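November, notebook 4, adhesive tape trials

Second round of floor-marking tape on the sealed brown floor. Two products on test, Sokavine cloth tape and Venau vinyl, with the old Jundance stock kept as the reference. Strips cut to 30 cm, pressed down with the hand roller, two passes each way. Floor wiped with alcohol and left for 14 minutes before laying.

Peel readings taken at 23 degrees. Venau lifts cleanly but creeps at the ends if it is stretched during laying. Sokavine holds better and leaves a grey line of glue, which comes off with citrus cleaner and a plastic scraper. Jundance went brittle at the fold and tore twice, so that reading is void. Will repeat with a fresh roll if Sung has any left in the store. 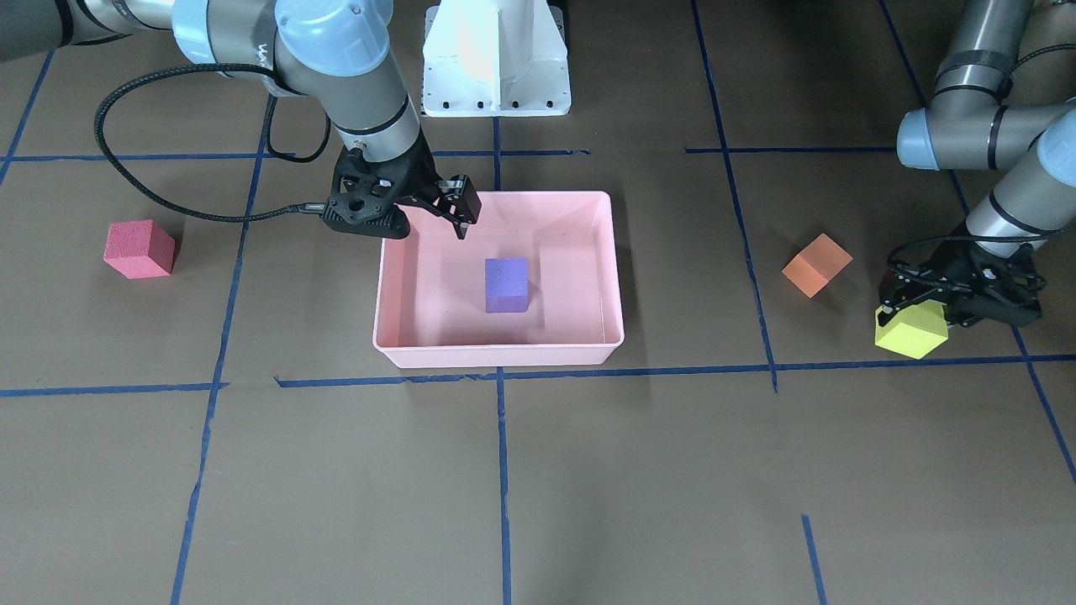
Blue tape grid on the brown floor, pink tray and foam cubes on it.

Notes on laying out a grid, for whoever does the next one. Snap both chalk lines first and check the diagonals before any tape goes down. Lay all the long runs, then the cross runs. Cut with a fresh blade and a steel rule - scissors leave a curl that catches the mop. Do not butt the ends at a crossing; overlap them and roll the joint again.

Edge lift after mopping is still the main fault. Tried rounding the corners on 4 of the Venau strips and these stayed down through the wet test. Square ones next to them did not. Same test still to do on Sokavine.

To do: order blades, relabel the sample box, ask stores about the wider roll. Scraper is in the second drawer.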